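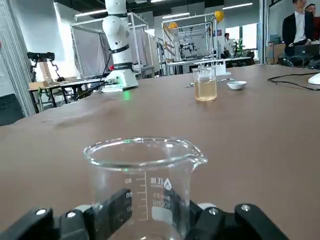
Visits

Open day at the Fornley water works

I went to Fornley in May because the leaflet promised "the truth about your tap water", and I'm the sort of person who reads that and wonders what I was being told before.

We were met at the gate by Xiaoqing Lei, who runs the site, and given hard hats that smelt of somebody else's shampoo. There were 20 of us on the ten o'clock tour. The first stop was a film. It had drone shots of a reservoir and a voice telling us that water is life, which I had suspected.

The filter beds are worth seeing. They are big, plain and noisy, and the man looking after them, Shengli Li, answered questions properly. I asked how often the sand gets changed. He said less often than he would like and more often than the accountants would, and then looked to see where Ms Lei was standing.

After that came the testing demonstration. A beaker of something the colour of weak tea was supposed to be river water before treatment, and next to it stood a glass of the finished product. Well, fine. I could do the same at home with a teabag. When I asked which river and which day, the young chemist, Ruoxi Xie, said she would have to check. To be fair to her, she did, and came back with the log sheet: sample 1043, taken upstream of the weir after rain. I'd like to have seen one from a dry week too.

The taste test was four paper cups, three bottled and one tap. I picked the tap as my favourite, and so did most of the others. All four had been chilled, though – my kitchen tap in August is another matter – and nothing was said about the chlorine smell we get on our side of town.

The last half hour was a sales pitch for the Flivik, a meter that tells your phone you've had a bath. I left my form blank.

Tours start at ten and two. Parking is free but the bottom field floods. The tea was decent, made with their own water, and the scones had run out by noon.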